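Kitchen tips: hard water, limescale and a sink that stays nice

Home > Tips > Kitchen

Quick one this month, got a pile of emails about limescale so putting it all in one place. We're in a hard water area and I've tried most things. Vinegar wins. Cheap stuff, the clear sort, not the brown you put on chips.

Kettle first. Half vinegar, half water, enough to cover the crust. Leave an hour, don't boil it (the smell!). Tip out, rinse, then boil plain water twice and chuck it. If there's still bits on the bottom do it again tomorrow.

Taps. Soak a bit of kitchen roll in vinegar, wrap it round the spout, elastic band to hold it. 3 hours or overnight. Old toothbrush for the gunk round the base. Don't do this on gold or brass coloured taps, it can strip them – ask me how I know.

Plughole. Bicarb down, couple of tablespoons, then a mug of vinegar. Let it fizz, hot water from the tap after. Won't shift a proper blockage but it does for smells. For a proper blockage you want a plunger and a wet cloth stuffed in the overflow.

Stainless steel. Wash up liquid and a soft cloth, always along the grain. No wire wool, no bleach left sitting. Dry it after. That's the bit everyone skips and its the bit that matters, the white marks are only water that's been left to dry by itself. A drop of baby oil on a cloth brings up the shine if you've got people coming.

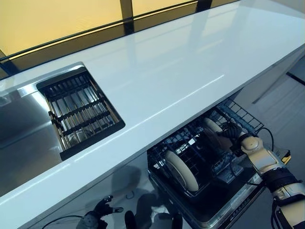 Roll-up rack over the sink, glossy white worktop alongside.

Racks like that get scale on the rods too. Lay it flat in the bath with a spray of half and half, ten minutes, rinse. Roll it the other way now and then to get at teh edges.

White worktops. Tea and turmeric are the enemy. Wipe straight away. If you missed it, paste of bicarb and water, leave on 5 mins, wipe off gently. Test a corner first. Keep vinegar off marble or any real stone, it eats into it and you can't undo that.

Spray bottle recipe, as asked for: 500ml bottle, half vinegar half water, small squirt of washing up liquid. Label it. Never mix it with bleach, gives off nasty gas.

Reader tip from Dorothy Staniforth – save your squeezed lemon halves in the freezer, rub one round the taps when you do the Sunday pots. Tried it, works on light scale, rinse well or it goes sticky.

Next time, oven doors. Send me yours before December please.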